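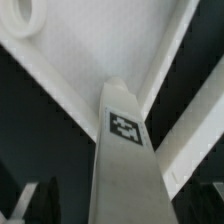 Telmo Villalobos replied: The 3000-rub figure on the Govel hangtag is a pilling number, and people keep reading it as an abrasion number. Those are two different tests run on the same machine. Pilling is stopped after a fixed number of rubs and the surface is graded by eye against reference photos. Abrasion runs until yarns break. A coating cloth that survived only 3000 rubs to yarn break would be unsaleable.

hemline_rk wrote:
Fine, but the hangtag doesn't say which. It says "tested to 3000 rubs" and nothing else. A buyer standing in a store in February has no way to know there is a grade missing. I bought the coat in charcoal and the underarm was fuzzed by the third week. I'd like to know what grade they passed it at.

Telmo Villalobos wrote:
The older Govel line sheets printed it. The double-faced cloth was a 3-4 and the melton was a 4. The current sheets leave the grade off. I would not read too much into that, they dropped the yarn count and the finish as well.

selvage_b wrote:
I would read quite a lot into it. The melton and the double-faced cloth are sold under the same style name now, same lookbook page, same price. If the grade differs by half a step between them, the customer should be told which one they are getting.

hemline_rk wrote:
How do I tell which one I have? The style number inside the pocket is 3454.

Telmo Villalobos wrote:
3454 was used for both. Look at the facing where it meets the front edge. If the two layers of cloth are peeled apart and turned in on themselves with a hand slip stitch, it is double-faced. If there is a lining, or a bound seam allowance, it is the melton.

hemline_rk wrote:
No lining, turned-in edge. Double-faced then.

nap_direction wrote:
That explains the underarm. Double-faced cloth is two loosely woven layers held together by a binder yarn. It has to be loose or you can't split it for the seams. Loose weave plus short staple plus a raised finish is the worst case for pilling, and it has nothing to do with whether the maker is cutting corners. It drapes better and weighs less per layer, and the surface is what you give up for that.

selvage_b wrote:
Disagree on the last point. Staple length is a choice. Honorato makes a double-faced coat at 700 grams per linear meter and mine has been worn for three winters with a crossbody bag on it. There is some matting at the hip. There are no pills. The handle is drier and people complain about that in the fitting room, so the other brands buy the softer cloth.

nap_direction wrote:
700 is heavy, though. The Govel is nowhere near that. Compare cloth at the same weight or the comparison isn't worth much. Also, grams per linear meter depends on the width of the goods, so two mills quoting 700 may not be selling the same cloth. Per square meter is the number to ask for.

selvage_b wrote:
The Honorato sheet gives both. I'll find it.

Telmo Villalobos wrote:
Weight matters less than the finish in my experience. I have handled Kastov coatings at half a dozen weights and they all behave the same way at the cuff and underarm, as they all get the same zibeline finish. The long surface hairs are laid flat with water and pressure. Friction lifts them, they tangle with whatever short fiber has worked its way out of the yarn, and you have a pill. After a season or two the short fiber is mostly gone and the pilling slows.

hemline_rk wrote:
So the advice is to keep removing them and wait?

Telmo Villalobos wrote:
Yes. Use a fabric comb or a battery shaver with a guard on the high setting. Do not use a razor blade on double-faced cloth. Lay the sleeve flat on a table with nothing under it that could push a ridge up into the blade. Brush with the nap afterward, steam from the face side without touching the cloth, and leave it on a wide hanger overnight.

nap_direction wrote:
I'd skip the shaver. It cuts the anchor hairs and leaves stubs, and the stubs are what start the next round. Comb only.

Telmo Villalobos wrote:
A comb pulls fiber out of the yarn. On a loose weave I would sooner have stubs. We have had this argument in the sweater subforum and neither of us brought any data then either.

nap_direction wrote:
True. I'll do one sleeve each way on an old Itov jacket and post the result. It's a softer cloth than the Govel, so it should show up quickly.

cuffed_at_ankle wrote:
Can someone say what a reasonable rub count would be for abrasion on an overcoat? The Itov site says "over 1000" on the spec tab and I assumed that was bad.

Telmo Villalobos wrote:
If that is abrasion, it is very bad. If it is an intermediate pilling stage, it is normal, and again useless without the grade. Write to them and ask for three things: the test method, the rub count and the grade at that count. If customer service replies with a paragraph about heritage, you have your answer.

cuffed_at_ankle wrote:
Wrote to them Saturday. The reply was one line, "suitable for everyday wear."

selvage_b wrote:
Found the Honorato sheet. Pilling grade is 4 and the fiber is listed as long staple virgin wool, no cashmere. The square meter figure is there too but the scan is unreadable at that line, so nap_direction's objection stands for now.

hemline_rk wrote:
I combed the left underarm last night and will leave the right one for a shaver when it arrives. The charcoal looks a shade darker where the fuzz came off. Is that permanent?

nap_direction wrote:
No. Raised fiber scatters light and looks paler. It will even out as the nap comes back up.

Forums > Outerwear > Cloth and Construction > Pilling figures on coat hangtags

We use cookies to keep you logged in and to remember your reading preferences. Accept | Manage settings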